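About Wosden Language School

Hello! I'm Evie Pearce, and I run Wosden, a small German school above the bike shop on Pridulgate. If you've found this page you're probably wondering who we are and whether you'd have to do role plays. (You would, a bit. They're short.)

I started teaching German at my kitchen table, with one pupil who was moving to Zurich for work and had left it far too late. He brought his cousin, the cousin brought a colleague, and by the following May I'd run out of chairs. I looked at a few rooms in town and took the cheapest, a former tailor's with terrible carpet and lovely windows. The carpet has gone. The windows still don't shut properly, so bring a jumper in winter.

We're four teachers now. Verena Zwahlen grew up near Bern and takes the Swiss German evenings, which fill up quicker than anything else we do. Vinzenz Hauser teaches our beginners and has far more patience with word order than I ever had. Hannelore Bachmann looks after the exam classes - she used to mark papers for a living and she'll tell you exactly where your marks went. I do the conversation groups, the timetable and most of the emails, so if a reply comes at eleven at night, sorry, that's me.

Groups are kept to 6 people. We tried eight for a term and the quiet ones went quieter, so we went back. A course is 40 hours spread over a term, either mornings or early evenings, and you can swap between the two if your shifts change as long as there's a seat. Please do ask, we nearly always find a way round it. 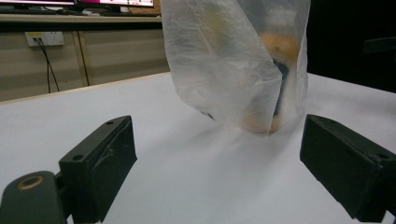

We don't use one textbook all the way through. There's a grammar book for beginners, because Vinzenz likes one and so do most people in their first term, but after that we work from whatever is useful: letters from landlords, train announcements, recipes, the small print on a phone contract. One of the evening groups spent three weeks on a crime novel and got so cross about the ending that they wrote their own. It's in the folder by the kettle if you fancy a read!

You don't need to have been good at languages at school. Akash Vashisht came to us having failed French twice, and he now helps out at our Saturday-style drop-in - we call it that, though it moves about with the room bookings - where anyone can sit with a coffee and get stuck on their homework in company. It's free for current pupils and for anyone who's done a course with us before.

The library is two bookcases in the corridor. We've got 104 books at the moment, mostly paperbacks, and you can take one home without signing anything. If you keep it for a year, bring back a different one as well.

If you're not sure of your level, come in for a chat before you book. It takes twenty minutes, there's no test paper, and you can do it over the phone if the stairs are a problem. Ring the bell marked Wosden, give it a proper push, and come up to the second floor.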